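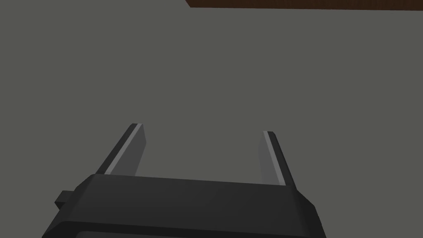 About > Who We Are > What We Review

Why Drollonach exists

Drollonach reviews robot grippers, and the software sold alongside them, for shops that can't afford to buy the wrong one. Mairéad Mac Carthaigh started it in January after her last employer spent a budget on a kit that did very well in the sales demo and very little on the floor. She still has the brochure.

We don't sell equipment. We don't take referral fees either, and vendors who ask to see a review before it goes out are told no. Some of them ask again.

At the moment most of our time goes to Tranetti, a simulation package that promises you can try out a two-finger gripper before you own one. The renders on this page come from our own sessions with it. You get a view from the wrist, dark housing at the bottom and the jaws reaching out ahead, and you are supposed to judge from that whether the tool suits your parts. Maybe you can. We have our doubts about any surface that plain and clean, and we'd like to know how the software treats a greasy bracket or a bag that sags when you lift it. The vendor's answer so far is that this is "on the roadmap."

A license costs $1355 for a single seat, plus $79 a month for support. The trial lasts three weeks. We think that's short for a product whose manual has a whole chapter on getting it installed.

What we will say for Tranetti is that the jaws are easy to read on screen when they're open, and the wrist view is the one we'd want. Whether a grip that holds in software will hold on your line is a separate matter – and the part of the sales pitch we trust least.

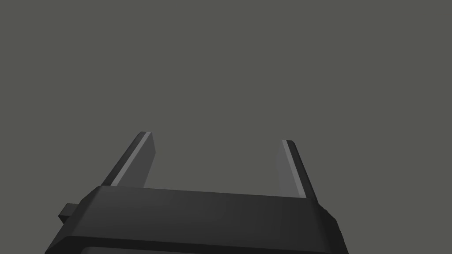 How we work

Every product gets the same treatment. We pay for it, we set it up from the supplied instructions with no help from the vendor's engineers, and we write down where we got stuck. If we call support, we call as an ordinary customer. Then we try the jobs our readers send in, including the dull ones.

Our test room is on the second floor of the Rafferty building, which dates from 1917 and has the wiring to match. We mention it because Eltia, whose gripper kit we reviewed first, blamed the building for their results. We ran the tests again at a reader's shop and published both sets. They were not far apart – you can compare them yourself.

We get things wrong too. Corrections go at the top of the review, with the old wording left in. If you own something we've written up and your experience was different, write to Mairéad and tell her what you were trying to pick up.

Page last changed 4/9/22.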